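Most of us own more cloths than we use. In Kathleen Ní Bhriain's kitchen in Skultier they used to live in a carrier bag under the sink, 40 of them, and whichever came out first did the job. Last March she emptied the bag on to the floor and started again.

She kept the microfibre and a few old cotton tea towels. The rest went to the garage. Each room was given a colour: yellow for the kitchen, blue for the bathroom, purple for wood and dusting. It took an afternoon, and she has not gone back to the bag.

Folding was harder to settle. Kathleen folds in half and in half again, and stands the cloths on end in a shallow drawer. Her neighbour Caoimhe Kinsella folds once and stacks them flat – quicker, she says, and you can still see the colour from the edge.
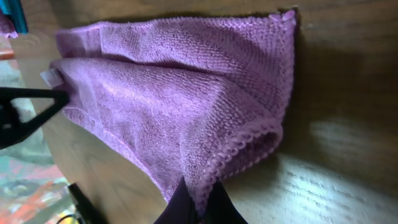

A purple microfibre towel, doubled over, with its looped edging and white care tag showing.

The care tag is worth reading before you cut it off. Microfibre does not like fabric softener, which coats the fibres and stops them picking up dust. Caoimhe washes hers at 40 degrees, on their own, because cotton sheds lint and the cloths hang on to it. She dries them on a rack by the back door and never irons them.

Edges go first. A stitched hem can snag on a rough shelf or a drawer runner, and one pulled loop soon becomes a long thread. Kathleen snips hers close and carries on using the cloth. When the pile has gone flat for good it moves down to the bicycle and the bins, and a new one takes its place in the drawer.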